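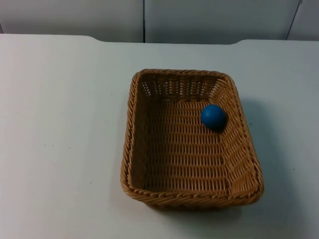
Peadar Kinsella thinks we should stop saying the robot "learns" at all. It copies, he says, and it copies badly until somebody has shown it the same boring thing far too many times. We argued about that for most of May and then let him have the first paragraph of this page.

## About Drivell

Drivell is a teaching shop for robots. Companies come to us with a small job they want done by a machine, and our people do that job by remote control, over and over, while the arms record every move. The recordings go to whoever is training the software. Sometimes that's us. More often it's the customer.

There are 11 of us. We started out as a side room at Szalai, building packing lines the old way, and left when two customers in a row asked for "a robot you can just show." We doubted it then. We still doubt a good part of it.

## What we do all day

Mostly we move plain things in and out of plain containers. A ball and a basket can keep an operator busy for a whole shift, and a new hire spends the first 5 days on nothing harder. Visitors expect more of a show.
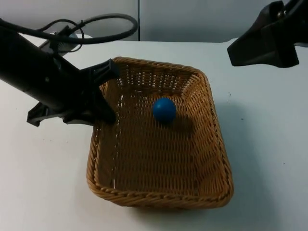 *Ball and basket, two arms, left gripper at the rim.*

Every run gets watched again by a second person. If the operator dithered or bumped something, it's marked, and the customer decides whether to keep it. In our last job for Girnovum we threw out 78 runs ourselves before sending anything. They weren't thrilled about the delay.

## What we won't tell you

We won't tell you that a robot shown a task in our room will do it in yours. Change the table or the light and it may go to pieces - we've had that happen with a customer standing there. We won't quote a success rate from a demo, and we'd be careful with anyone who does.

Remote control has its own trouble. You can't feel what you're gripping, so people go slow, and the robot picks up the slowness too. Guiding an arm by hand fixes some of that and makes other things worse. We offer both and charge the same.

## Working with us

Send us the job, the objects and a video of a person doing it. We'll tell you within 2 weeks if we think it's worth trying. We said no to Fletow the first time they asked, and they came back with a simpler job.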